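Chapter 2
Plugs, Strips, and Where You Put Your Hands

I want to start with the dullest object in the lab. You've got one behind your desk, probably one behind the couch, and if you're in a dorm you may have one plugged into another one (we'll get to that, and I won't be nice about it). It's the power strip. When I was a student, I skipped this chapter in my own textbook because I figured I'd been plugging things in since I was five and there was nothing left to learn. Then I took a course from Ermanno Sartori, who spent the whole first session, all 90 minutes of it, on outlets and cords. I was annoyed until the break and fascinated after it!

What got me was how much of it came down to hands. Most of us plug things in with one hand and a shove. The strip skids away, we chase it, and we end up pushing at an angle with our fingers curled over the front of the plug. Ermanno made us slow down. Steady the strip. Hold the plug by its body. Line it up, then push straight. Same thing coming out: hold the body of the plug, never the cord, and pull straight back. If you yank on the cord, the strain goes to the place where the wires enter the plug, and that's a spot you can't see into.

I'd like you to try it right now with a lamp, or anything else small. Switch the lamp off first. Then unplug it the way you normally would and pay attention to what your other hand is doing. Mine used to be in my pocket.

The other half of this chapter is about passing things. I know, it sounds like kindergarten. But a lot of what goes wrong at a shared table goes wrong during a handoff, when one side lets go a little early and the other side grabs a little late. An open palm, held low and kept still, is a pretty good way to take something small. Keep it close to the tabletop and whatever slips hasn't got far to fall.

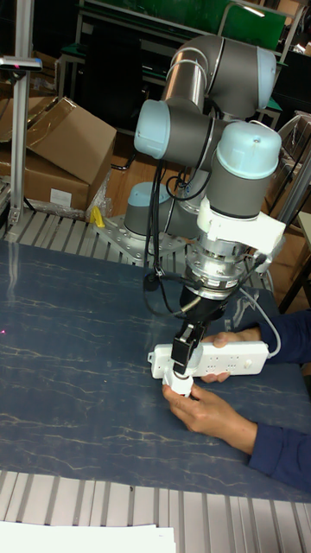
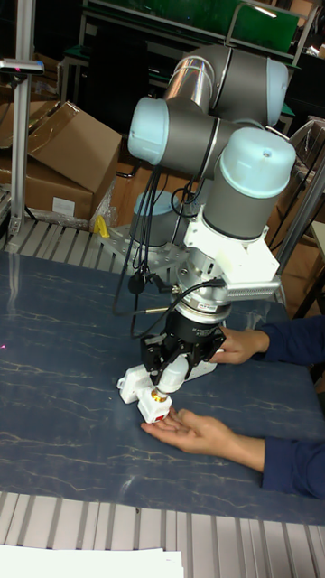
Figure 2.1. First picture: a white power strip, with one hand at the plug end and the other on top of the strip. Second picture: an open hand, palm up on the tabletop.

Look at the two hands on the strip for a second. Before you start on the exercises, see if you can get your own hands into that position without thinking about it, first as a right-hander and then the other way around. It feels silly. Do it anyway, and do it with the strip unplugged from the wall.

Now for a bit of arithmetic, which I promise stays easy. Every strip has a rating, printed or molded somewhere on the case (usually on the underside, where the dust is). It tells you how much the strip can carry altogether, through all its outlets put together. Students mix this up every year. They read the number and think each outlet gets that much. No! It's one budget, and everything you plug in spends from it.

So you add. In the shop where I teach we use a made-up setup called the Padilla bench, and it will keep turning up in the problems for this chapter. The soldering station, the lamps, the little fan and the hot-air tool come to 1,078 watts with everything running. Take away the hot-air tool and you're down to 201. I love that example, because one tool is doing nearly all the spending and it doesn't look any bigger than the rest. Things that make heat are hungry. Remember that and you'll guess right most of the time, but still read the label.

And the promised word on plugging one strip into another: don't. The first strip ends up carrying everything on both of them, and it has no idea you did that to it. If you've run out of outlets, get a strip with more of them, or unplug something.

What you'll need for this chapter: one power strip with a switch, a desk lamp, a pencil, and a table you can get both arms onto. Push your sleeves up if they're loose. If your class uses the Cometti kit, leave the meter in its bag until Section 2.4.

Section 2.1 starts with the parts of a plug and what each prong is for. Have a look at the plugs around your room before you read it and sketch two that don't match. Bring the sketches on Monday, even if they're ugly. Mine are.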